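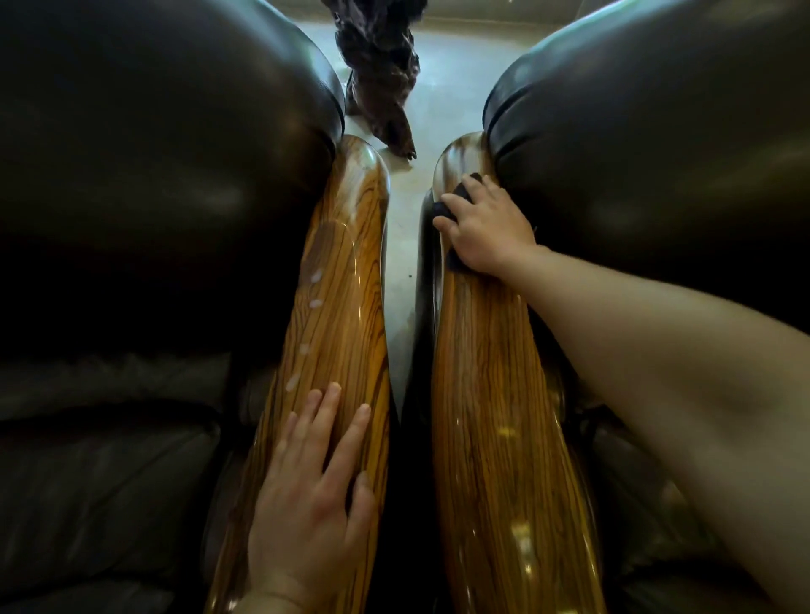
Floor machines at Sodach: where we are after the first stretch

The two Zollero scrubbers have been running at the Sodach building since April. They do the lobby, the ground floor corridors and the lower lounge between 5 and 9 in the morning, before the front desk opens. Plenosum staff used to cover those floors with a mop and a walk-behind machine, and it took up most of the early shift.

Nine people work that shift. All nine are still on it, at the same hours. What changed is the task sheet. Furniture care, which used to get done when there was time, now has its own block every morning – leather, lacquered wood, glass and brass. Armrests get small dabs of cream down the length of the wood, spread thin and buffed out with a dark cloth. Please don't use the white cloths on dark wood, they leave lint.

There are 196 chairs on the Sodach list. Under the old sheet the lounge chairs were polished twice a year. The plan now is once a month.

Not everybody likes it. Several people said the new work is harder on the wrists and shoulders than pushing a machine, and two asked to trade back to floors for part of the week. Heike Kramer is redoing the rota so that hand work is split by a break and no one does it for a full shift. Edges and corners are still mopped by hand, as the scrubbers leave a strip along the walls.

The Ezeani site gets its machine next. If you work there and want to see the morning routine at Sodach first, tell Heike and she will put you down for a paid visit.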